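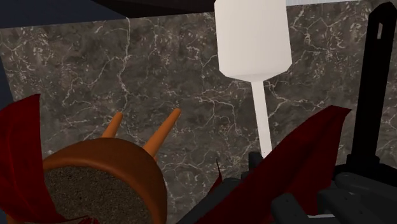 How close may loose or soft material be to the gripper before a cycle is started?

Keep everything that can fold, sag or swing at least 200 mm from the fingers and wrist, measured with the fingers fully open. Items the task calls for are exempt, but they must be entered in the object list first (see step 4).

Gidey Workcell Guide
Section 6: Clearances and Start-Up Checks
Revised June, Ledari documentation group

6.1 Scope

This section applies to every Gidey cell, simulated or physical. The rules are the same for both. A layout that fails a clearance check in the simulator may not be copied to a physical cell, even if the task itself finished without a fault.

Cells installed at the Sakavton site also follow the local lockout sheet. If the two disagree, use the stricter one.

6.2 Before you begin

You need the current object list, the cell layout file and write access to the run log. On a physical cell you also need the gap gauge and the key for the mode switch.

Note: Layout files made with Gromirero 3 or earlier do not store finger width. Open and resave them before running the check.

6.3 Clearance check

1. Set the mode switch to HOLD. In the simulator, pause the run and confirm that the clock has stopped.

2. Open the fingers all the way. Do not measure with the fingers closed or holding a part.

3. Look at the work area from the wrist camera and from one fixed view. The wrist view alone is not enough. Objects close to the lens can hide the ones behind them.

4. Compare what you see with the object list. Every object in reach must have a line, including containers, tools, fixtures and anything hanging over the work area. Add missing items or remove them from the cell.

5. Mark soft items as SOFT and open containers with contents as FILLED. These two tags change the speed limits in 6.4.

6. Measure from the outer edge of each finger to the nearest rigid object. The minimum is 50 mm. Parts the gripper is meant to pick up are exempt.

7. Measure straight up from the highest point of the arm to any overhead object. The minimum is 112 mm. Long or thin overhead parts must be measured at the tip and again halfway up.

8. Check for material lying across the arm or its joints. If there is any, the check has failed. Go to 6.5.

9. Enter the result in the run log and initial it.

CAUTION: On a physical cell, never reach in to move an object while the mode switch is in AUTO, even if the arm is standing still. A waiting arm can start without a sound.

6.4 Speed limits

With no SOFT or FILLED items in reach, use the limit in the task file.

With one or more SOFT items in reach, the limit is 137 mm per second at the wrist.

With one or more FILLED items in reach, keep the same limit and turn off fast retract. The retract setting is under Motion, second tab. It goes back to ON after a software update, so check it again.

Do not raise a limit to recover lost cycle time. Change the layout instead and repeat the check.

6.5 If the check fails

1. Leave the mode switch on HOLD.

2. Save a still from each view used in step 3. Use the run number as the file name.

3. On a physical cell, lock out the arm before clearing anything from it. In the simulator, reset the objects to their start positions. Do not drag them clear by hand, as this leaves the old contact data in place.

4. Correct the layout or the object list, then start again from step 1 of 6.3. A partial check does not count.

Note: Two failed checks in a row on the same layout put the cell on review. It stays on HOLD until the layout owner signs the log.

6.6 Records

Keep the run log and the stills with the layout file. When a layout is retired, move all three to the archive folder together. Do not edit a log line after it has been initialed. Add a new line below it and give the number of the line being corrected.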